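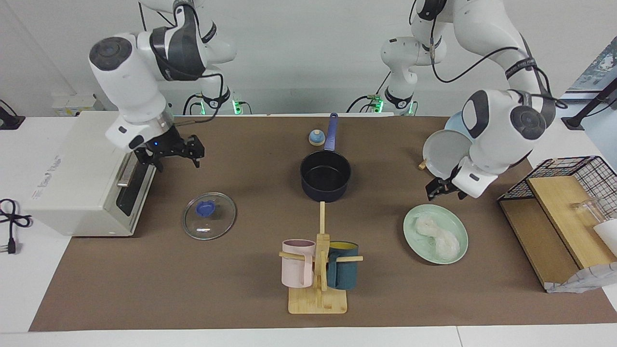 Mostetcombe Shared Workshop | Home Robotics Bench | Project Miranda

Miranda gallery, February update. Typed up fast between jobs so excuse spelling. Two arms, one table, kitchen stuff. If you've only been following on the sign-up sheet, this is the build Kwok-wai Lai started at home and then moved over to us once it outgrew his kitchen counter. The bases bolt down along the back edge, wall side, so all the front of the table stays free for working. Took two goes to get right. First go had them too close together and the elbows knocked every time both arms came in.

Right arm open above the toaster oven end, left arm with a plate in the gripper, noodles on the green one. Noodles are the bit people ask about. Rice noodles, real ones. Subira Kaijage wanted something floppy on the table because everything we'd tried up to then was hard and round and well behaved, and real kitchens aren't. They slide off everything. We love them, sort of.

Quick rundown of what's what, for anyone thinking of building the same:

Arms. Kit from Gotby, put together on Saturday mornings. The instructions are fine up to the wrist and then you're on your own a bit. Label both ends of every cable BEFORE you close up the housing. We did not. Kwok-wai had the right wrist apart again the same afternoon, wrong connector in the wrong socket, lights on but no movement.

Cables. They run outside the arms for now. Looks messy. We tried them tight against the links and the elbow pulled at full stretch, so now there's slack and a loop. Better solution wanted, if you've got a 3D printed clip that works please bring one in. The black cord for the oven stays out to the side, do not run it under the mat.

Grippers. Two fingers, plain black, nothing clever. Good on plate edges. Poor on knobs. We've got a roll of thin rubber that may help and it needs cutting down to size, any takers?

Mat. Cheap brown one, best money spent on the whole build. Without it the plates skate.

Software. Lutura, the free version, running on the old desktop under the window table. Kwok-wai keeps the settings in a file called miranda_new_new2 and yes we've asked him to rename it. Log is at 1,881 saved moves now, most of them plates. Subira went through the first 200 and threw out 90, which hurt, but a lot were just the arm poking the mat.

Props, mostly from members' cupboards: mug tree, dish rack, plates in different colors, saucepan with the blue handle, glass lid. The lid is the hard one. Clear glass confuses the camera software, so it hunts for the knob instead, and the knob being blue helps a lot. If you're buying a pan for this sort of thing buy one with a colored knob. That's the tip of the month.

Mugs next. Hanging a mug on a peg is harder than it sounds and it sounds hard. You need the handle facing the right way before you even pick the thing up, so half the moves are just turning mugs. The two we use are different shades so we can tell the software which one goes where, pink one and the dark teal one with the yellow inside. The tree itself tips if you push on a peg from the side, so come in slow, from the front, then lower. Kwok-wai wants to screw it to the mat. Subira says thats cheating. Unresolved.

Same argument about the little plate rack. It has pegs, plates stand up between them, and if the arm lets go a touch early the plate leans on its neighbor and the whole row shifts over. We slowed the last bit of the drop right down, takes 30 seconds to put away one plate, and the row mostly stays where it is. Nobody minds waiting yet. Try telling that to somebody who wants there dinner.
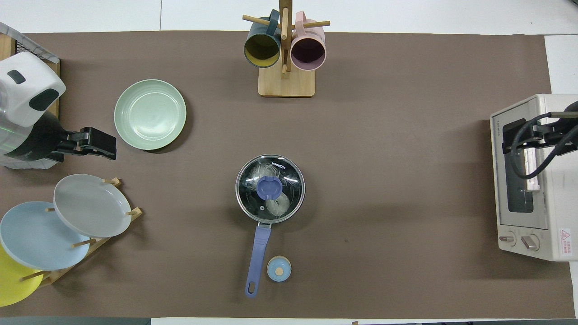 The oven door is the other job that's eaten our evenings. Pull from the wrong height and the whole oven comes toward you instead of the door opening. What's worked best so far is hooking one finger behind the handle and moving the arm in a curve, not a straight line. Kwok-wai drew the curve on paper first with a pencil on a string. Old school. The oven stays unplugged for all of this, no exceptions, even if you think it'd be fun.

Still to do, in no order:

- Clips for the cables (see above, please!)
- Rubber on the fingers
- Get the two arms to hand a plate across. Tried it, dropped it, plate fine
- Proper stop button at the front. Right now it's at the side and you have to reach past the rack
- Write down which power supply goes with which arm, they look identical and they arent
- More noodles. The dry kind, we've a kettle

Want a go? Bench time goes on the sheet by the door, put Miranda next to your name so people know the table's taken. Beginners fine. You'll start with moving one plate from the mat to the rack and back, and Subira will sit with you for the first bit. Long hair tied up, sleeves pushed back, hands off the table when the arms are live.

Please put the props back in the crate after. The lid goes in the towel, not loose with the mugs. And wipe the mat, starch dries like glue.

More pictures when the handover works. Questions to Kwok-wai, he's usually at the bench after 7 pm.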